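Module: Small Business and Enterprise, second year group project
Group: Phyllis Furnival, Benoît Leblanc, Jérémie Tanguy, Kirsten Dalsgaard
Tutor: Didier Roussel

# Lending without collateral: how first-time owners in Skiltstead pay for their first year

## 1. Background

Our group wanted to find out where people in Skiltstead get the money to open a business when they have no house or savings to borrow against. The town has one scheme set up for this, the Arnero loan fund, which lends small sums to sole traders and partnerships. It doesn't take shares in the business and it doesn't ask for a guarantor.

We started out with a much wider question about support for new firms in general. After the first meeting with our tutor we cut it down to loans, as the first draft of the questionnaire took far too long to fill in.

## 2. What we did

We sent a questionnaire to owners who had applied to the fund, whether or not they had been accepted. We got 78 usable replies. Kirsten and Jérémie then did longer interviews with six of the owners, mostly at their place of work and mostly before opening time. Phyllis read through the fund's published accounts, and Benoît put the replies into a spreadsheet and checked the totals.

The questionnaire asked:

- how much the owner applied for and how much they got
- what the money was spent on
- whether they had tried a bank first
- what other help they had, including from family
- what they would change about the application

## 3. Findings

### 3.1 Size of loan

The most common loan was £2,000. The largest in our replies was £3,580, which went to a shoe repairer who needed a second-hand stitching machine. Several owners told us they had asked for less than they needed because they thought a small request would be looked on more kindly. The fund's own guidance says the opposite, but it says so on the last page of a long form.

### 3.2 What it was spent on

Rent deposits came first, then equipment, then stock. Very few people spent any of it on advertising. One owner, who runs Jultovero, a mending and alterations shop, said that the deposit took the whole loan and she bought her thread on a credit card for the first few months. She has since paid it off.

Chevalier, a bicycle hire business, used its loan for insurance. The owner had not expected this cost at all and said it would have stopped him from opening.

### 3.3 Banks

Most of the owners had not gone to a bank first. The usual reason was that they expected to be turned down. Those who had gone said the answer came back quickly -- in one case the same afternoon -- and that no one explained it.

### 3.4 The application

The cash flow forecast was the part people disliked most. Owners with no bookkeeping experience guessed at the figures, and two of those interviewed said they had copied the layout from a friend's form. Everyone who had been to the fund's evening session on forecasts found it useful, but it only runs in June and in the autumn.

## 4. Problems with our work

The replies came from people who chose to reply, and we think owners whose businesses had closed were less likely to do so. We had no way of reaching anyone who picked up a form and never sent it in. Our question on family help was badly worded: some owners counted unpaid work and others only counted money, so we have left those answers out.

## 5. Suggestions for the fund

1. Move the guidance on loan size to the first page of the form.
2. Run the forecast session more often, or put the slides online.
3. List insurance as a cost in the sample budget.

We sent a short version of these to the Arnero office and will add any reply to the appendix. The blank questionnaire and Benoît's spreadsheet are in the group folder.

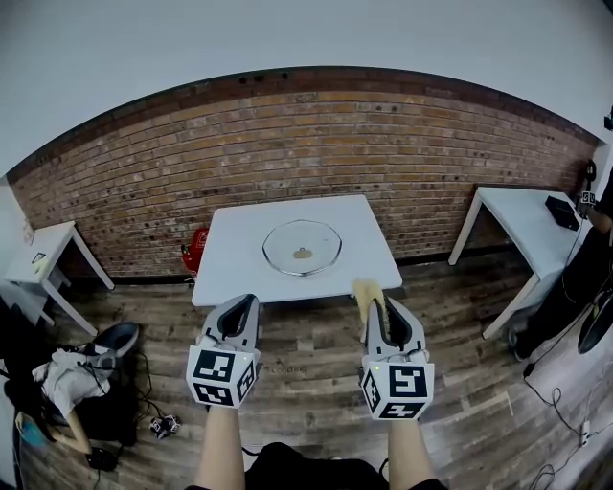
Interview notes are kept separately, with names removed, and Kirsten has the signed consent forms.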